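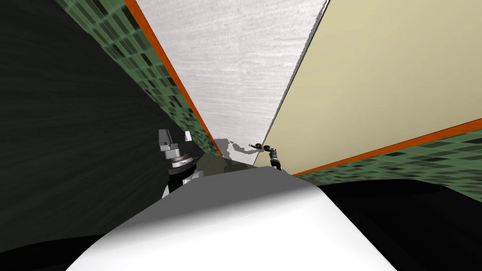

Do I need a solicitor to make a lasting power of attorney?

You can do it without one. The forms are open to anybody, plenty of people fill them in at the kitchen table and send them off, and a good many of those go through with no trouble at all. What a solicitor adds is a conversation about who you're choosing and what you want them to be able to do, and a second pair of eyes on the order of the signatures.

I know that's an odd way for a law firm to start a press release! But it's the question I get asked more than any other, at the counter, in the bread queue and once in the middle of a dental appointment, so I thought I'd get it out of the way first.

MACEDO TO OPEN WALK-IN DESK IN GRONUREN FOR POWERS OF ATTORNEY

My name is Heloísa Cordeiro and I run the private client side at Macedo, the solicitors on the market place in Dremdale. From September we'll have a walk-in desk in Gronuren, upstairs from the old seed merchant's on Gosance Street, and it will deal with one thing only: lasting powers of attorney. We'll talk you through them, draw them up, check the ones you've started yourself and get them sent off for registration.

I've wanted to do this for ages. We've always had people coming over the hill from Gronuren to see us, and the bus is fine in the morning and pretty hopeful after lunch. If you're eighty-odd, or you're the daughter of somebody who is and you've taken the afternoon off work to drive them, it's a lot of effort for a chat that might only take half an hour. And quite often it's a chat with somebody who has already done most of the thinking and wants to know if they've got it right.

Over the past year our phone line took 711 calls about powers of attorney, and 538 of them came from people asking on behalf of a parent. I went back through the notes with a pot of tea and what struck me was how alike they were. Mum's had a fall. Dad's stopped opening the post. The bank won't speak to me. We've got a form half done and we're stuck on the page about replacement attorneys. None of these are people who want a grand legal service, they want somebody to sit beside them for a bit.

Now, the point I'd most like people in Gronuren to take from all this, whether or not they ever climb our stairs, is that the power has to be made while the person giving it can still understand what it is. That's the donor, in the language of the form. Once that understanding has gone, a son or daughter can't simply sign for them, however sensible and loving they are. The family may end up having to apply to the Court of Protection to have a deputy appointed, and that takes longer, costs more and brings a fair bit of paperwork every year afterwards.

A diagnosis on its own doesn't shut the door, by the way. I've met people in the early part of dementia who understood perfectly well what they were signing and were very clear about who they did and didn't want in charge of their money (very clear!). It depends on the person and on the day, and we'll always take the time to talk to them on their own.

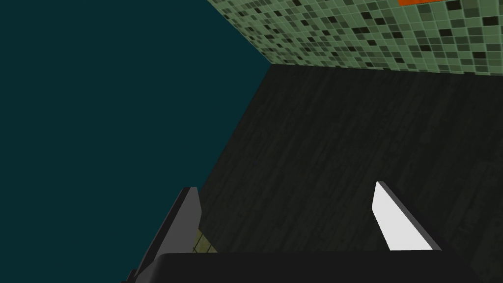
TWO KINDS, AND YOU CAN HAVE BOTH

People often think there's one power of attorney that covers the lot. In England and Wales there are two.

The first covers property and financial affairs. That means bank accounts, bills, pensions, benefits and selling the house if it comes to it. If you agree to it, your attorneys can use this one as soon as it's registered, even though you're still perfectly able to manage. Some of our clients like that, because they'd be glad of a hand with the bank while they're laid up after an operation. Others would hate it, and we can talk about that too.

The second covers health and welfare, so where you live, what sort of care you have, your daily routine and medical treatment. It can only be used once you can't make the particular decision yourself. There's a separate question on the form about life-sustaining treatment, and you have to say either way. I'd ask everyone to talk to their attorneys about it before they come in. It's not a cheerful subject for a Sunday lunch, I do realise, but I've never had a family come back and say they wished they hadn't.

You don't have to make both. You don't have to name the same people in each one either. Your brother might be marvellous with a spreadsheet and no use whatever in a hospital corridor.

WHO SHOULD YOU PICK?

Somebody you trust, over eighteen, who is willing to do it and is likely to be around. For the financial one they can't be bankrupt or subject to a debt relief order. Beyond that it's your choice, and it doesn't have to be family.

If you name more than one, you'll need to say how they work together. "Jointly" means they all have to agree on everything, and if one of them dies or drops out the whole thing usually falls over unless you've planned for it. "Jointly and severally" means they can act together or on their own. Most people who come to see me end up with the second of these, but I've seen good reasons for the first as well, or for a mixture, with big decisions such as selling a house kept for everybody together. Do be careful with the wording if you go for a mixture. It's one of the places where home-made forms come unstuck.

Then there's the certificate provider. That's the person who confirms you understand what you're doing and aren't being leaned on. It can be somebody who has known you well for two years or more, or a professional such as your doctor or a solicitor. It can't be one of your attorneys, and it can't be a member of your family or theirs. We can do this for you at the Gronuren desk.

The signing has an order to it: you first, then your certificate provider, then your attorneys. If somebody gets keen and signs early, the form can be sent back, and you may have to start parts of it again. I've got a drawer of coloured sticky tabs for exactly this and I'll be bringing them with me.

WHAT HAPPENS AT THE DESK

You come up the stairs (there's a lift round the back, from the yard, and somebody will come down and meet you if you ring first) and you tell us what you're after. The first talk is free and there's no need to book it. If you'd like us to go ahead, we'll give you a fixed price in writing before you agree to anything, and the registration fee is shown on its own line so you can see which part comes to us and which part doesn't. Some people on low incomes or certain benefits pay less for registration, or nothing, and we'll check that with you.

If you've filled in the forms yourself and only want them looked over, we'll do that as well, for a smaller fixed price. Please don't be embarrassed about the state of them. I once checked a set that had been folded into a seed catalogue for most of a winter.

Bring something with your name and address on it, some photo ID if you have it, and the full names, addresses and dates of birth of the people you'd like to appoint. Middle names too! We lose more time to missing middle names than to anything in the law.

You're welcome to bring a relative or a friend. We'll want part of the conversation with just you, and we'll ask them to wait next door with the kettle. It's no reflection on anyone.

We'll be open from ten in the morning, with a break at lunch, and the days will be pinned up on the street door and on our website. Home visits in Gronuren and the farms beyond it will carry on as they do now.

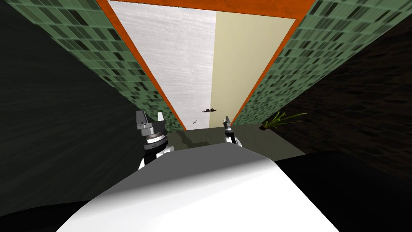 Silvana Brito, asked what she hopes the new desk will change, said she'd like people to come in earlier, "before the hospital letter and not after it", and that she'd much sooner spend an hour with someone who then decides to wait than hear from the family when it's too late to choose. She added that people shouldn't be shy of turning up with no more than a name and a worry.

I couldn't agree more. Silvana will be at the Gronuren desk with me to begin with, and she'll take over the running of it once it has found its feet. She's already been through the shelves at Dremdale choosing which books she wants moved, and I've lost my good stapler.

A FEW THINGS WE WON'T BE DOING THERE

Wills, probate, conveyancing and family matters all stay at Dremdale. If you ask about your will while you're upstairs at Gosance Street we'll happily make you an appointment, but we won't start drafting it across the desk. I'd like the place to stay quick and simple, and I know myself well enough to know that if we let one thing in, the rest will follow.

We also can't act against the wishes of the person giving the power. If a family is pulling in two directions, we take our instructions from the donor, and we may suggest everybody goes away and has a think.

If you already have an old enduring power of attorney, signed before October 2007, it may well still be good. Bring it in and we'll have a look before you pay for anything new.

NOTES FOR EDITORS

Macedo is a firm of solicitors based in Dremdale. The walk-in desk will be on the first floor at Gosance Street, Gronuren, with level access through the yard. The information given above applies to England and Wales; Scotland and Northern Ireland have their own arrangements. It's general information and shouldn't be taken as advice on anybody's own circumstances.

I'm happy to talk to newspapers, parish magazines, local radio and any group that would like a speaker - lunch clubs especially, as the puddings are very good. Please ring the Dremdale office and ask for Heloísa Cordeiro. If I'm with a client, leave a number and I'll ring you back the same afternoon.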